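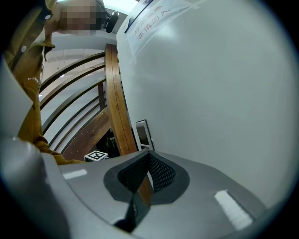

Button-down and button-up shirts

A button-up shirt is a shirt that opens along the full length of the front and is fastened with buttons. The name is often used interchangeably with button-down shirt, although in the clothing trade a button-down is a shirt whose collar points fasten to the body of the shirt with small buttons. Every button-down is therefore a button-up, while most button-ups have loose collar points.

Construction

The body of the shirt is cut as two front panels and one back panel. A separate piece called the yoke runs across the shoulders and joins them. The yoke may be a single layer or doubled, and on some shirts it is split down the center so that each half can be cut at an angle. The strip of fabric that carries the buttonholes is the placket. A standard placket is folded outward and stitched along both edges. A plain or French front is folded inward and shows no stitching, and a covered placket hides the buttons under a second layer of cloth.

The collar has 2 main parts, the stand and the leaf. The stand circles the neck and holds the top button, and the leaf folds down over it. Collars are stiffened with an interlining, either fused to the cloth with heat or sewn in. Sewn collars are softer and less likely to bubble after repeated washing.

Buttons are commonly 11 millimeters wide on the front and smaller on the cuffs and collar. They may be made of polyester resin, shell, horn, or wood. On many shirts the lowest buttonhole is cut sideways, which keeps that button from slipping open when the wearer sits.

Fabric

Cotton is the usual material, alone or blended with polyester. Poplin is smooth and light, oxford cloth has a visible basket weave, and twill shows a faint diagonal line. Flannel is brushed to raise the surface and is worn mainly in cold weather. Linen shirts wrinkle easily but let air pass through.

Work shirts

Shirts for shop and trade use are cut wider through the back and shoulders. The Kocsis pattern, once common in the mill town of Gulloncombe, had a 3-inch pleat below the yoke and a long tail that stayed tucked in when the wearer bent over. The Boltier works made it in drill cloth until the factory closed. At its busiest the works employed 290 people, 75 of them in the collar room – the best-paid department in the building.

Care

Most cotton shirts can be machine washed in warm water. Collars and cuffs wear out first, and on older shirts the collar was often unpicked and turned over to hide the frayed side.

See also: Collar, Cuff, Placket, Work clothing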